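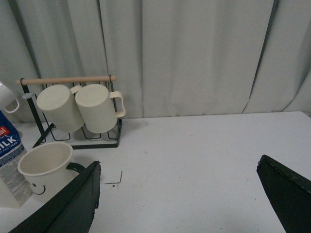 Two cream mugs on the black rack.

2019-09-01 -- 6 comments

The Drorport boundary bill went to its second vote in August and fell by five. The amendment moved 231 households into the Carano ward, and the clerk's summary left out the schedule listing them.
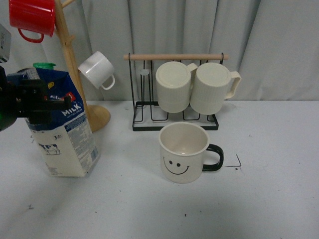 Under the standing orders a missing schedule should stop the clock. It did not. I have written to both members for Fondness ward asking which text they had before them -- the draft or the reprint.
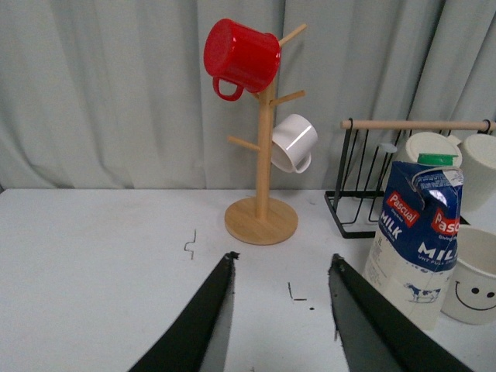
Krishnan: The reprint. Page 10 has the schedule, but it was tabled after the vote.

Share (5)

Recent posts
Reading a ward map
Standing orders, part two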